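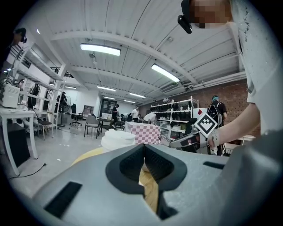
Am runden Holztisch

Kuvila – Tagesprotokolle aus dem Homeoffice mit Kindern

Kuvila enthält 1.282 Tagesprotokolle von 55 Haushalten, in denen mindestens ein Elternteil ganz oder teilweise von zu Hause arbeitet. Erhoben wurde von November bis März. Zusammengestellt und gepflegt von Guoqing Shi.

Dateien
protokolle.csv – eine Zeile pro Tag und Haushalt
haushalte.csv – Alter der Kinder, Betreuungsform, Wochenstunden
notizen.txt – Freitext, höchstens 2.000 Zeichen pro Eintrag

Felder in protokolle.csv
haushalt_id, beginn, ende, unterbrechungen, mittagsschlaf, betreuung_extern

Unterbrechungen zählen ab einer Dauer von 2 Minuten. Leere Felder bedeuten »nicht ausgefüllt«, eine Null bedeutet null.

Bekannte Mängel
In Skerkton wurde die Mittagspause teils als Arbeitszeit eingetragen. Die Zeilen sind in der Spalte pruefen markiert – bitte vor Auswertungen filtern. Haushalte mit Schichtarbeit fehlen fast ganz.

Namen von Kindern wurden in den Notizen durch Kürzel ersetzt. Fehler bitte als Ticket im Projekt Urent melden.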